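Le plan de vasque moucheté, un an après

On m'avait promis la paix. Un plan clair et moucheté, disait le vendeur de chez Sanent, « pardonne tout ». J'ai payé 1221 euros, pose comprise, et je me méfie des choses qui pardonnent tout. En octobre, donc, bilan.

Premier constat : ça pardonne surtout à celui qui ne nettoie pas. Une miette, un reste de dentifrice sec, un grain de sable, tout disparaît dans les éclats gris et beiges. On croit le plan propre. On passe la main et on change d'avis. 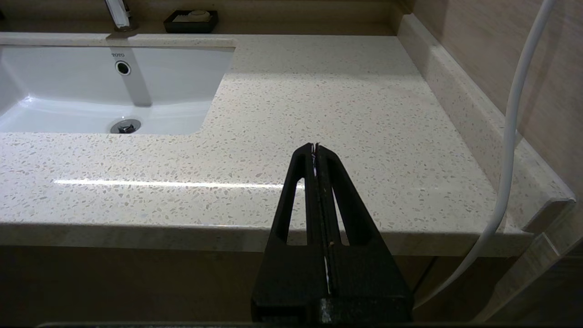

La vasque encastrée par-dessous

Là, je reconnais un mérite : on pousse l'eau vers la cuvette sans buter sur un rebord. Delyth Mostyn, qui m'avait poussée à ce choix, en parle comme d'une révolution. Mouais. Le joint sous la pierre, il faut quand même aller le chercher à la vieille brosse à dents, la tête de travers. Quant au trop-plein, je n'ai lu aucune méthode qui me convainque. Vinaigre, bicarbonate, les deux ensemble (qui se neutralisent, rappelons-le)... je m'en tiens au savon noir et à l'eau tiède.

Reste la brillance. Sous le plafonnier, la moindre trace de calcaire se voit si on se baisse un peu, et plus du tout quand on se redresse. Mon beau-frère Ifor Hopkin en conclut qu'il suffit de rester debout.
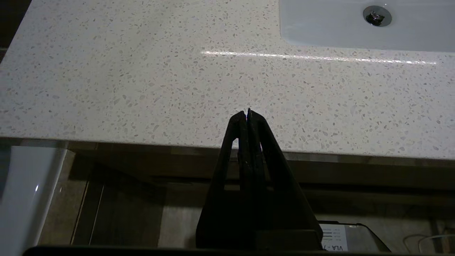
Le reflet du plafonnier sur la pierre, devant la vasque.

Deuxième promesse, celle des blogs de rangement : un plan dégagé resterait dégagé. J'ai tenu 61 jours. Puis les échantillons sont revenus, et les élastiques, et les sacs en plastique gardés « au cas où ». J'ai failli commander le petit organiseur Stilta, celui à 84 euros, avant de me demander ce que j'aurais mis dedans. Des sacs, justement. 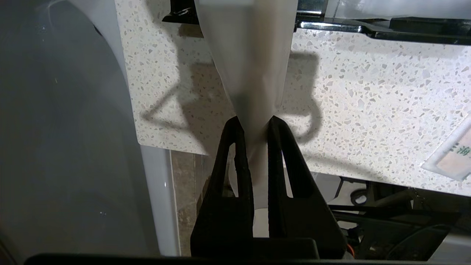

Un sac blanc translucide au-dessus du plan, et son ombre portée.

Je garde le plan, il est joli. Pour l'entretien, une microfibre et de la patience ; le spray spécial pierre de chez Hughes sent bon et je ne vois aucune différence. Si quelqu'un en voit une, les commentaires sont ouverts.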